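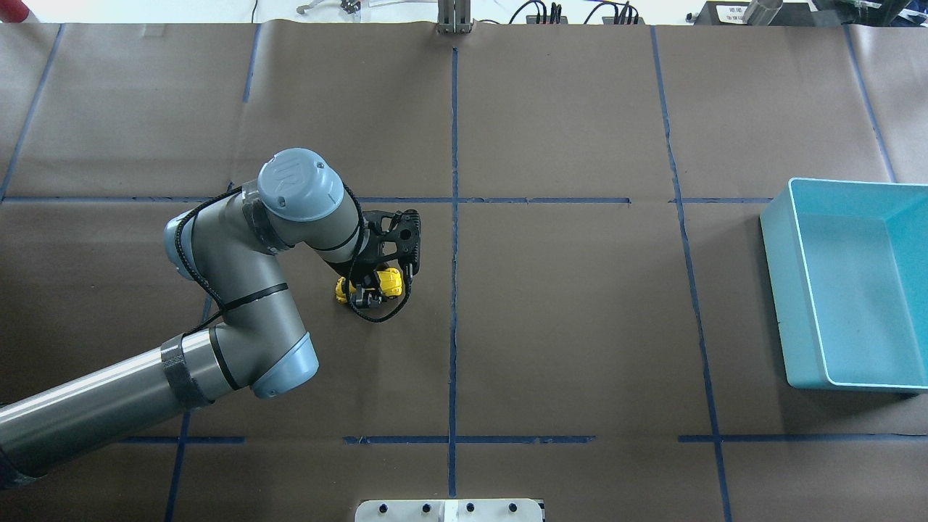 Machines slow but steady on tidying work, Lastholm trial finds

A single-arm robot can now clear mixed small items from a table into a bin without help on most attempts, but it still takes far longer than a person and stalls on soft goods, according to results released in February by the Lastholm test shop.

The trial, run under the project name Evis, set a collaborative arm with a two-finger gripper to a chore familiar from both playrooms and parts counters: pick up whatever has been left out and put it in the container. The work surface was paper laid over a table and divided with tape, so that starting positions could be repeated from one run to the next.

Over 300 attempts, the arm completed 88 percent of picks involving rigid items. With cloth, bags and loose packaging the figure fell to 55 percent. Most failures with soft items occurred at the grasp. The fingers closed on a fold, the fold slipped, and the controller had to locate the item again.

Blocky shapes gave the least trouble. Flat sides allow the fingers to close squarely, and a slight error in approach angle tends to correct itself as the grip tightens. Round items rolled when touched off center.

Speed remains the larger obstacle. An adult doing the same job for comparison finished nearly three times as fast, and did so while sorting items by type, a step the arm was not asked to perform.

"The pick is mostly solved for hard objects at a known height," said Kalevi Laaksonen, who led the testing. "Deciding what belongs in the bin is a separate problem, and we did not test it."

Manninen, a housewares chain that supplied items for the runs, said it was considering the method for its returns counter in Vevberg, where small goods are put back into stock bins by hand after closing. No purchase has been made. The company said any unit would have to work from a fixed bench and would not handle clothing.

Household use is further off. The Lastholm team listed floor-level pickup, cluttered shelves and changing light as conditions outside the present tests. A second round, with items partly covering one another, is planned using the same arm and gripper.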